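Pelow Block Sorting Set
Item 2769 | Sold by Stisora

A tabletop sorting set with open bins and small building blocks in red, green and yellow-orange. Everything goes on a table or desk.

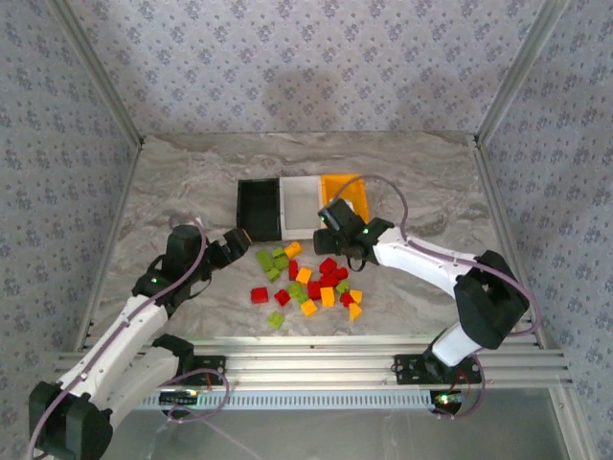 Black, white and yellow-orange bins with unsorted blocks in front.

Blocks
The blocks are molded with round studs on top and are hollow underneath. Wipe them with a damp cloth.

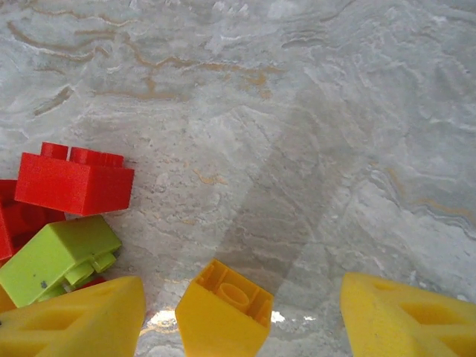 Replacement blocks come in bags of 136, mixed colors only. We do not sell single colors.

Bins
The bins are rectangular and have no lids. Set them side by side and give each color its own bin.
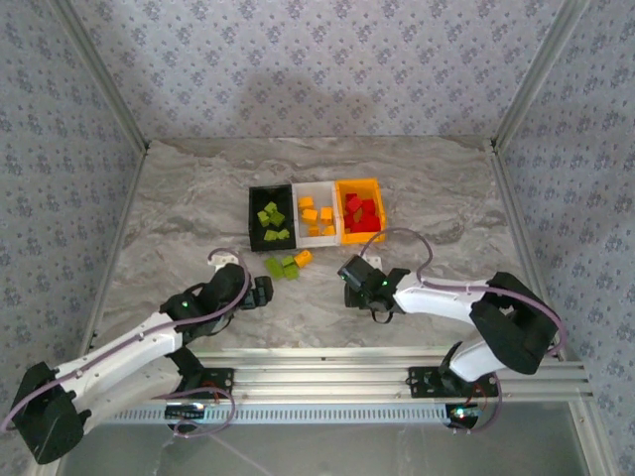 Green blocks in the black bin, yellow-orange in the white, red in the yellow-orange.

Tray
A shallow tray can be used with the set. It is sold separately.

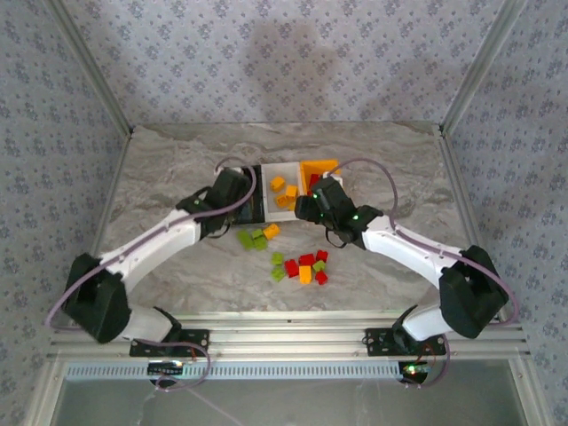
White tray at the back, with blocks on the marble-patterned tabletop.

Orders ship in 2 to 7 days. The next restock is in March.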